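木头为什么会“动”？

你可能听过家里的门在夏天关不严，到了冬天又变得很好关。门没有换，门框也没有换，变的是木头的大小。这篇文章讲一讲木头是怎么长成的，又为什么做成门、桌子和地板以后还会胀大和缩小。

树是怎么长粗的

树皮的下面有一层很薄的细胞，叫做形成层。形成层向里长出木头，向外长出树皮。春天雨水多，天气变暖，树长得快，长出来的细胞又大又松，颜色比较浅。到了夏末和秋天，树长得慢，细胞又小又密，颜色比较深。一浅一深合在一起，就是一圈年轮。

在四季分明的地方，树通常一年长一圈。一棵有200圈年轮的橡树，差不多在你爷爷的爷爷出生以前就已经站在那里了。有的年份很干旱，那一圈就很窄；有的年份雨水充足，那一圈就宽一些。科学家看年轮，能知道很久以前的天气。

木头里面有许多小管子

如果用放大镜看一块木头的横切面，你会看到许多小孔。有些树的孔很明显，比如橡树；有些树的孔太小，要用显微镜才看得清。这些小孔是细长管子的开口。树活着的时候，水从树根沿着管子往上走，一直走到树叶。

树被砍倒以后，管子里还留着很多水。刚砍下来的木头很重，有时候水的重量比木头本身还大。这样的木头不能马上拿来做家具，要先晾干。过去的木匠把木板一层一层地堆在棚子里，每两层中间垫上小木条，让风吹过去。厚的木板要晾好几年。现在的工厂大多用烘干房，几个星期就能完成。

木纹从哪里来

把一根圆木竖着锯开，年轮就不再是圆圈了，它们变成一条一条的线，这就是木纹。从正中间锯开，得到的线比较直。从旁边锯开，得到的线弯弯的，像山峰一样。同一棵树，锯的方向不同，花纹也就不同。 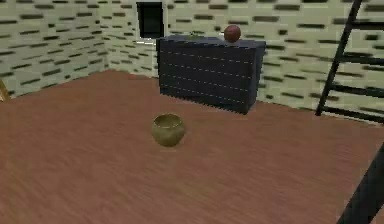
木地板是由一块块长木板拼起来的。每块木板都顺着木纹的方向锯成长条，这样的木板比较结实，不容易断。铺的时候，木板可以和墙平行，也可以斜着铺。斜着铺要在墙边锯出许多斜角，剩下的碎料也多一些。图里棕色的地板就是斜着铺的，上面深浅不同的红棕色条纹让人想到木纹。不管怎么铺，木板都要沿着自己的宽度胀大和缩小，铺地板的人必须提前想到这件事。

木头为什么会胀大

晾干的木头里没有多少水了，可是它还会从空气里吸水。空气潮湿的时候，水汽钻进细胞的壁里，细胞壁变厚，木板就变宽。空气干燥的时候，水汽又跑出来，木板就变窄。

木板变宽变窄，却几乎不变长。你可以想一想一把吸管：每根吸管的壁变厚，整把吸管就会变粗，但是吸管的长度没有什么变化。木头里的细胞也是顺着树干的方向排列的，道理和这把吸管差不多。

一块木板只变宽一点点，你的眼睛看不出来。可是一个房间里有许多块木板，每一块都变宽一点点，加起来就不少了。假如地板和墙贴得太紧，木板没有地方去，就会互相挤压，中间会鼓起来。所以实木地板和墙之间要留一条缝，常见的宽度是8毫米或者更宽一些。这条缝平时看不到，它藏在墙脚的踢脚线下面。

到了冬天，开暖气的房间空气很干，木板缩小，木板和木板之间可能会出现细细的缝。等到天气潮湿的时候，很多细缝又会自己合上。

晚上的响声

有时候晚上很安静，你会听到地板或者柜子“啪”地响一声。白天房间比较暖，晚上变凉，空气的干湿也跟着变，木头就会轻轻地移动。两块木头先是紧紧地卡在一起，等力量够大了，突然滑开一点，就发出了声音。地板响也可能是因为下面的钉子松了，有人踩上去的时候，木板和钉子互相摩擦。

做一个小实验

你需要两根一样的木头冰棍棒、一个杯子、一些水、一把尺子和一支铅笔。

先把两根冰棍棒并排放好，比一比它们的宽度和厚度，把结果写在纸上。然后把其中一根放进水里，泡一个晚上。另外一根放在干燥的桌子上。

第二天把泡过的那根拿出来，用布轻轻擦一下，再和干的那根比。看看宽度有没有变化，再看看长度有没有变化。把两根叠在一起，用手指摸一摸边缘，有时候手指比尺子更容易发现小小的差别。

最后，把湿的冰棍棒放在通风的地方，等上5天再量一次。它有没有变回原来的大小？有没有变弯？如果变弯了，请看看木纹的方向，再想一想是哪一面先干的。

小词典

形成层：树皮下面的一层细胞，让树长粗。
年轮：树每年长出来的一圈木头。
踢脚线：装在墙脚的长条，可以遮住地板边上的缝。
实木：整块从树上锯下来的木头，没有用薄片或者碎木粘在一起。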